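Marker pose jumps when two hand-held grippers are close together 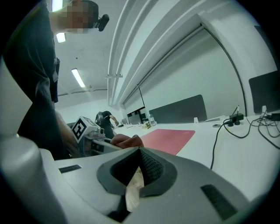 View from one gripper's camera, second gripper and its marker near the center.

Posted by zavala_lab in Student Projects, October

I'm on a student team building a demonstration set for a pick-and-place policy. We use two hand-held grippers, each with a wide-angle camera. Pose of the second gripper relative to the first comes from the square marker on its body. Past arm's length the estimate is stable. When the grippers come close together over the object, the marker moves toward the side of the fisheye image and the estimated orientation flips between two solutions, sometimes on consecutive frames.

Our last batch had 2,558 episodes, and our filter rejected 324 of them for pose jumps. Intrinsics were calibrated once, with a pinhole model plus radial terms. Exposure is on auto. Is this a calibration problem or a limit of using a single marker? We would like to avoid recording the batch again.

Zoltán Hajdu

Probably both, but start with calibration. A pinhole model with radial terms fits poorly toward the edge of a fisheye image, and that is where your marker ends up. Recalibrate with a fisheye model and make sure the board reaches the outer part of the image circle in many of the views. 45 views is enough if they are spread out. A low average error means little if all the corners were near the center, so plot the residual against radius.

The flipping is a separate issue. A single planar marker has two pose solutions that can fit almost equally well when the perspective effect is weak or the corners are noisy. Ask your solver for both solutions and their reprojection errors. If the ratio is close to 1, keep the one nearer to the previous frame's pose, and use the gyro as a tie-breaker if you log it. Undistort the corner points only — resampling the whole image costs you sharpness at the edge.

You should be able to rerun all of this on the recorded video. Only the calibration needs new footage, provided the lens and focus have not been touched.

turneo_m

Turn off auto exposure. Ceiling tubes in view will pull it around and the white border of the marker blooms. We fixed ours at a short shutter and raised the gain. It helped the detection rate, less so the flips.

brelari22

Just print a bigger marker. Worked for our club.

zavala_lab

Marker size is limited by the mounting block, so that one is out for now. Recalibrated with the fisheye model as Zoltán suggested, and the residual no longer climbs with radius. Both-solutions check is running on the rejected episodes first. Will try fixed exposure on the next batch.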